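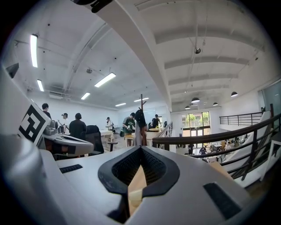

**Figure 3.** Open-plan room with white walls and ceiling. Fluorescent tubes hang on the left, where ducts and conduit are exposed.

### 3.2 Ceiling and lighting

The Erstead room was kept as one open space for the whole study. A broad white beam splits the ceiling in two (Figure 3). On one side the ducts and conduit are left bare; on the other, white crossbeams run at even spacing. We treated the two sides as separate zones, following Naylor and Kershaw's earlier work at Wutbridge.

Light levels were logged at desk height every 15 minutes through November, giving 3,735 usable readings. Readings taken while the blinds were being moved were dropped. The fluorescent tubes differ in length and are not evenly spread, so we expected more variation in colour and brightness under the duct side — this held in the mornings but was weaker after 3 pm. White surfaces probably evened out some of the difference. Paint reflectance was not measured at Erstead and is taken from the Kallio survey.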